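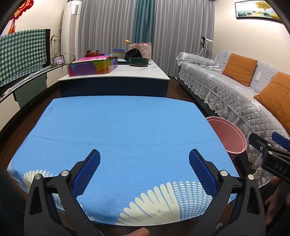
Two hand-held grippers over the blue cloth, Rinbridge, before a run.

Skitier opens its collection site in Rinbridge to visitors in May, and I signed up for the afternoon group. I work on sorting equipment for a packaging plant, so my interest was in how people get enough good examples to teach a machine to handle soft trash. We have tried it with a fixed arm and a few weeks of recordings and did not get far.

The site is a group of furnished apartments on one floor. You come up the stairs, take off your shoes, and are handed a sheet with the rules. No talking to the operator during a run, no walking past the curtains, phones on silent. The visit takes 2 hours including the talk at the end.

The first stop was a living room with a long sofa in a grey quilted cover, a big television with a checked cloth over the screen, and a coffee table with a lot of things on it: bowls, a basket, a colorful box. I had expected a lab bench with a camera above it. Our guide said they keep rooms the way people live in them and do not clear the background. If the system only ever sees bare tables, it learns bare tables.

There is no robot arm in the room at all. The operator holds a gripper in each hand and does the job with those instead of with fingers. The jaws are black with blue pads on the inside, and the pads have a grid of small raised dots. A camera rides on the tool, so the recording shows the work from where the gripper is. Later a robot with the same kind of jaws can be trained on that. The guide called each recording an episode, and I will do the same.

The task that day was picking up packaging and putting it in a pink basin. It sounds easy and the operator made it look easy, but I noticed how slow the approach was. The gripper comes in open, stops a short way above the object, closes, lifts, and waits a moment before it moves sideways. The pause is there on purpose. It gives the people who label the episodes a clear point between "grasp" and "carry." Operators who come from fast assembly work have the most trouble with it, according to the guide, and need a few days to slow down.

Flat packaging is the hard part. A stiff box has edges you can trust. An empty wrapper folds when you touch it, slides on the cloth, and can stick to the pad after the jaws open. An episode where the wrapper sticks is kept, as long as the operator gets it off with the other gripper and finishes the job. An episode where a hand comes in to help is thrown out. I asked about dropped items, and those are kept too, if they are picked up again. The guide said a set with no mistakes in it gives you a robot that does not know what to do after its first one.
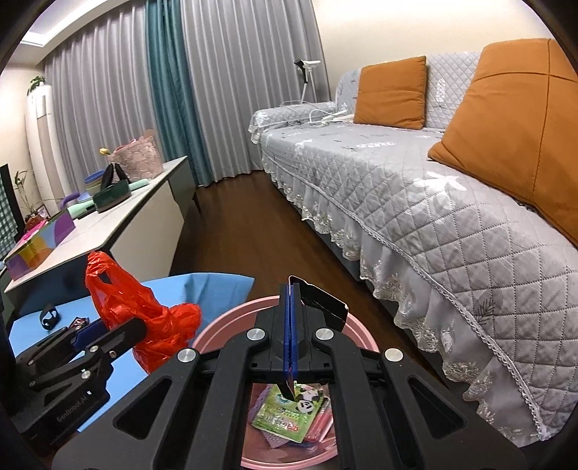
Each shift has a target of 125 accepted episodes per operator. That is accepted ones, after checking, so the number recorded is higher. The best shift on the board by the door was 156. I would have guessed more before I saw how much time goes into resetting. After every run the items come out of the basin and go back in new places. A tablet tells the operator where each should go, and the layout changes every time. Resetting is done by the same person and is dull work. We were told it takes longer than the task itself, and from what we watched I believe it.

After the living room we went down the hall to the checking room, where the recordings go through a program called Rocha. It plays the gripper's view on one side and a graph of the jaw opening on the other. The first pass is automatic and catches blurred stretches and missing files. The second pass is a person. They showed us a rejected episode that looked fine to me until the graph was pointed out: the jaws had closed a little before they reached the object, then opened and closed again. On video it was hardly visible. For training they do not want that unless it is labeled as a retry.

Someone in our group asked about lighting. They do not control it much. Curtains can be open or shut and the lamps on or off, and the tablet picks the setting along with the layout.

The talk at the end was about Skomex, which is their name for the household cleanup set. The current version covers 600 different objects, most of them bought in ordinary stores and replaced when they wear out. Wrappers wear out quickly. After enough runs they go limp and lose their shine, and then they no longer look or move like fresh trash. There is a shelf of spares in the hall closet, sorted by size, and it was the thing I took the most notes on. We had been using the same handful of bags for months at our plant.

I tried a gripper myself in the last part of the visit. It is lighter than it looks, but the wrist has to stay straighter than feels natural, and my forearm was sore after a few tries. Picking up a plastic cup was no trouble. A flat sheet of film took me four attempts, and I only got it by pushing it into a fold against the table first. The operator told me that is the usual trick and that there are plenty of episodes of it in the set.

A few practical points for anyone going. Parking in front of the building is for residents, so use the lot behind the pharmacy. Photos are allowed in the living room and the hall but not in the checking room. Wear socks you do not mind showing to strangers. The morning group is smaller and gets more time with the grippers, and I would pick that one next year.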